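How does a gym know who you are?

When you walk into a gym or a swimming pool, you often tap a card on a small box by the door. The box beeps and the gate opens. The beep takes less than a second, but a computer has done several jobs in that time.

Your card has a number stored inside it. The box reads the number and sends it to a computer program. The program keeps a list of all the members, a bit like the register your teacher uses. It looks for your number and checks that your membership is still good. If it is, the program tells the gate to open.
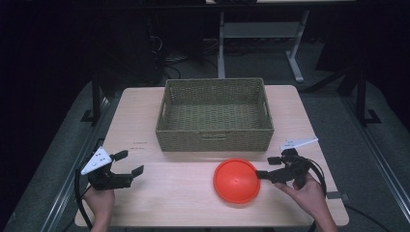 A woven basket and an orange dome on a table.

The program also writes down the time you came in. This helps the gym know how full it is. Say a gym called Jellard has room for 75 people. When 75 are inside, the program tells the front desk – and the next person has to wait until someone leaves.

Classes work in a similar way. A trampoline class might have 12 places. Each time someone books, the program takes one place away. When it gets to zero, new names go on a waiting list. If you cancel, the first person on that list gets a message.

Word to know
Database: a large, organized list kept on a computer. The list of gym members is a database.

Try it
Make a paper database of the books in your room. Write the title, the author and the shelf for each one.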